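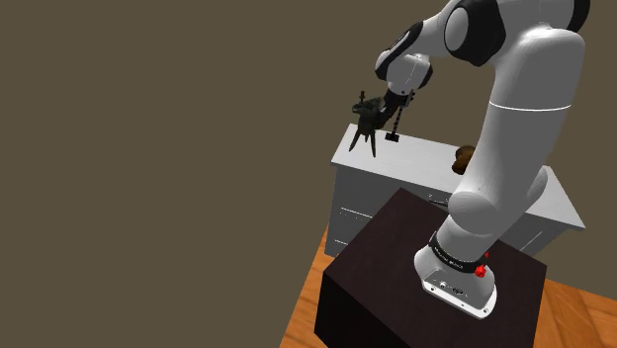 # 登壇メモ:接続待ちの列について(ドレルタウ中小製造業連絡会、木曜の部)

持ち時間は質疑込み。前の登壇者が延びたら「経緯」を半分にする。延びなくても半分にしたほうがいいと、昨夜デフネ(Defne Gündoğdu)に言われた。

## 出だし

- 名乗る。所属は一度だけ言う。
- 「今日は配電網への接続申請の話をします。お昼のあとに申し訳ありません」
- 笑いが起きなくても待たない。前回は待ってしまい、あれは長かった。
- 会場に聞く:増設や太陽光の接続を申請したことのある方は?手が挙がったら、続けて「まだ返事を待っている方は、そのまま」。おそらくあまり下がらない。

## 何が起きているか

会員は340社。電力を増やしたい会社、屋根に載せた設備をつなぎたい会社、その両方の会社がある。申請先はどこもRoltbridgeの一か所。地域の配電会社なので選びようがない。

Yükselの染色工場の話をここでする。本人たちの了解は取ってある。

- 乾燥工程をガスから電気に替える計画。役所の補助金の審査は通った。
- 接続申請を出した。受付番号はすぐ来た。ここまでは実に速い。
- 正式な回答が来るまで442日。
- 回答の中身は「追加資料をご提出ください」。
- 追加資料とは、最初の申請書に添付してあった単線結線図のこと。

(間を置く。ここは黙っていても伝わる)

補助金のほうには当然期限がある。期限は役所が決め、接続の時期は配電会社が決める。両者は同じ通りに建っているのに、互いの予定表を見たことがないらしい。ギュヌル(Gönül Taşdemir)が窓口で双方の締切を並べて見せたところ、「参考になります」と言われてコピーを取られた。その後どう参考にされたかは不明。

## 列の中身

先着順そのものに文句はない。問題は、並んでいる人が本当に並んでいるのかどうか、誰にも見えないこと。

- 建てる気のない案件が前にいる。土地の手当てもない案件が、枠だけ押さえている。
- 抜けても罰はない。抜けたという通知も来ない。
- 後ろの会社は、自分が何番目かを教えてもらえない。電話で聞くと「順番に処理しております」。順番だということは知っている。

Namurisの申請ポータルに触れる。使いやすくなったのは認める。公平に、ちゃんと褒めること。ファイルの容量制限もゆるくなった。ただし状況欄の表示は「審査中」の一種類で、画面を更新すると、更新された「審査中」が出る。
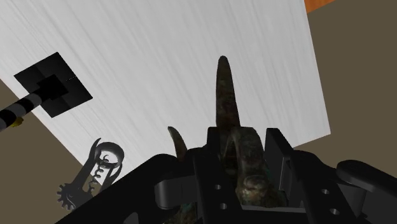
連絡会から規制当局へ出す要望は次の四つ。スライドの文言は硬いので、読み上げずに言い換える。

1. **順位と変電所ごとの空き容量を公表する。** 月に一度の更新でいい。申請者名は伏せてかまわない。
2. **節目を設ける。** 土地の権利、設備の発注など。期日までに示せない案件は列の後ろへ回す。追い出せとは言っていない。
3. **返金可能な申請保証金。** 小規模案件は3,000ユーロを上限に。取り下げれば一部返す。着工すれば全額返す。
4. **回答期限と、遅れた場合の扱いを規則に書く。** 現行の規則に期限はあるが、過ぎたときに何が起きるかが書かれていない。そのとおり、何も起きていない。

### 3番について身内から出た異論

タルク(Tarık Gündoğdu)は反対している。小さい会社ほど保証金がこたえる、投機目的の業者はそれくらい平気で積む、という理屈。これはもっともで、隠さずに言う。上限を低くしたのはそのため。それでもまだ納得していない。会場にいるはずなので、質疑で手を挙げたら最初に当てる。後に回すと勢いがつく。

## 相手の言い分

Roltbridge側の説明も紹介する。悪口の会にしない。

- 技術検討のできる担当者が足りない。これは事実だと思う。担当が2人しかいない時期があったと聞いた。
- 上位系統の増強が先で、配電会社だけでは決められない案件がある。
- 申請書の不備が多い。これも事実。うちの会員の書類を見せてもらったが、図面が上下逆さまのものがあった。社名は言わない。本人が最前列に座る可能性がある。

オリシア(Orysia Tkachuk)が作った記入前チェック表を受付に置いてある。帰りに持っていってもらう。片面一枚、無料、図面の向きについての項目あり。

## よく来る質問

**「結局、料金は上がるのか」**
増強費用を誰が負担するかは別の手続きで、五月に意見募集が始まる予定。今日は答えない。「今日は答えません」とはっきり言う。曖昧にすると、この質問だけで時間が終わる。

**「自家発電で済ませればいいのでは」**
済む会社もある。ただし系統につながったまま自家発を足すなら、やはり申請が要る。列へようこそ。

**「要望を出して通ったことはあるのか」**
一度ある。申請様式のFAX番号欄が任意になった。三年かかった。

**「大手は優先されているのでは」**
証拠がない。順位が公表されていれば証拠の有無がわかる。だから1番を一番上に置いた、とつなげる。

## 締め

- 要望書への署名は来週まで。議長のビュレント(Bülent Kırmızıgül)に直接渡すか、事務局宛てに郵送。
- 自社の待ち日数を書いてもらう用紙も回す。受付日と、最後に連絡のあった日だけでよい。感想欄は前回つけて後悔したので、今回はない。
- 礼を言って、マイクを切ってから水を飲む。

予備:プロジェクターが映らない場合は、ホワイトボードに四つの要望の見出しだけ書く。青のペンは出ないので黒。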